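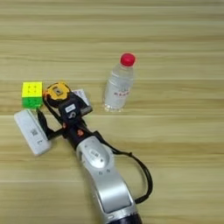

Albertina Serrano

Chapter 5
Contact Faults in Cluttered Picking

5.1 A fault without a collision alarm

Most safety chapters begin with a crash. The case used here is quieter, and was chosen for that reason. During a run of 200 picks in the Brarnell test cell, the arm completed 81 cycles and then stopped with a wrist torque error. The collision monitor had logged no event. Rostam Tehrani, who was on shift, cleared the error and restarted the arm. It stopped again within 10 seconds.

The task was to grasp a white rectangular object lying close to several others. The planner treated each neighbour as a rigid body with a fixed outline. This is a fair model for a puzzle cube. It is a poor one for a tape measure with a strap, as the strap lies outside the outline of the case and can pass close to the wrist.

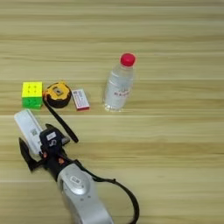 Figure 5.1 Gripper at the white object. Note the strap of the tape measure near the wrist.

The fault report listed two possible causes. The first was the strap: if it is caught between a finger and the table, the load rises slowly and may stay below the collision threshold for the whole approach. The second was the external cable. A cable loop that drags on the table puts a side load on the wrist, and the size of that load depends on the pose of the arm. Both produce the same error code.

Restarting was a procedural mistake. A torque error of unknown origin must be treated as a trapped load. The stored force can be released when the brakes open, and the arm may then move in a direction the operator does not expect.

5.2 Scope of the chapter

Section 5.3 sets out how slow contact loads are told apart from cable loads, using the joint current records. Section 5.4 deals with strap and cord models in the planner. Section 5.5 gives the restart procedure later adopted at Brarnell, in the form drafted by Dilwyn Skyrme. Readers should be familiar with the torque limits defined in Chapter 4.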